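I want to write a little about the painted chests of my mother's village, and I will do it in several posts because I am slow in English. Please be patient with me.

The village is called Skarine. When a girl there was going to marry, her family gave her a chest for the linen. The chest was painted on the front and on the lid, never on the back, as the back stood against the wall.
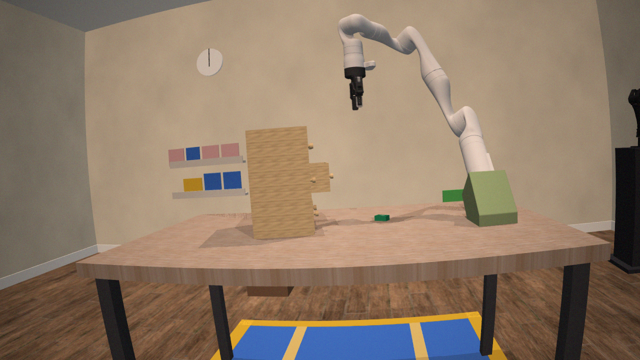
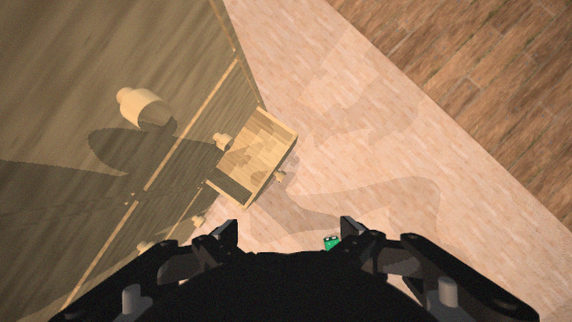
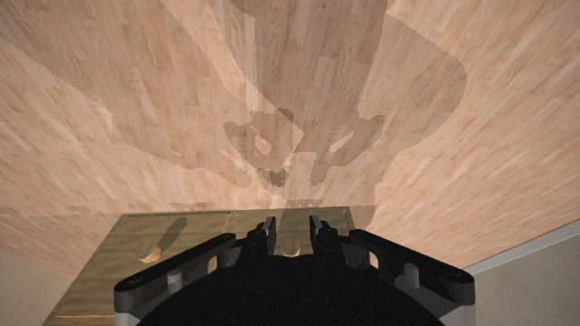
The painting was done in November, when the field work was finished and the wedding season had not yet started. The painter came to the house and stayed until the chest was ready. He ate with the family. My grandmother said you could see in the flowers if the soup was good.

2/ The old colours were only four: a red from madder root, a yellow from onion skins, black from soot, and a white made with chalk. They were mixed with sour milk. I tried this in my kitchen last winter and the smell stayed for many days.

The blue came later, with the railway. People bought it as a powder, the same one which was used for washing shirts. If you see a chest with blue on it, it is from after the railway. Dealers sometimes forget this and give it a much older date.

3/ The pattern on the front is nearly always the same. Two birds look at each other, and between them there is a pot with a plant. The plant has an odd number of flowers, most often 9. I asked many old people why nine and got many different answers, so I will not choose one.

The birds are where the painters differ. In Skarine the tail goes up. In Farahani, which is on the other side of the river, the tail goes down and the feet are red. A Farahani bride in a Skarine house kept her own birds, and people visiting would notice it.

4/ Vilém Paulík was the last one who learned the work from his father. He painted 182 chests and wrote each of them in a notebook, with the name of the bride and what he was paid. Often it was flour or a goose. One time the payment was "a good coat, too small".

I was allowed to read the notebook for one afternoon. His handwriting is terrible. On some pages he tested his brush in the margin, and these small leaves and dots are for me more beautiful than the finished chests.

5/ Somebody asked me if the chests are still made. Yes, but differently. Mahtab Hashemi paints them now in Eltthorpe, with acrylic colours, mostly for people who want something for the hall or for toys. She told me that sour milk is very nice for a museum but her customers have children.

She also paints things which were not there before. I have seen a bicycle, a telephone, and for one couple two cats in the place of the birds. Some people in the village were angry about the cats. I was a bit angry too, and then I looked at the cats for longer and I changed my mind. They have the tails up, as it should be in Skarine.

6/ A correction. Yesterday I wrote to Gráinne Gallagher that the lid was always painted with a wreath. This is wrong. On the oldest lids there is only a border and the year, and the wreath is a later fashion. Sorry, Gráinne!

7/ About buying one. A real old chest is heavy and the inside smells of walnut leaves, which were put there against moths. The paint is worn at the front edge of the lid, where hands lifted it. When the paint is worn equally everywhere, I would be careful — somebody has probably used sandpaper.

Please do not clean it with water. The milk paint does not like it. A soft dry brush is enough, and after this leave it in peace.

8/ Marjan Rezaei sent me a photo of her great-aunt's chest, with the tail down and black feet. I have never seen black feet. If you know a village where the birds were painted like this, please write to me. I thought first about Tasimeck, but the birds from there have no feet at all, they sit directly on the branch.

I will continue when I have found my drawings of the borders. They are in a folder, and the folder is somewhere at my sister's.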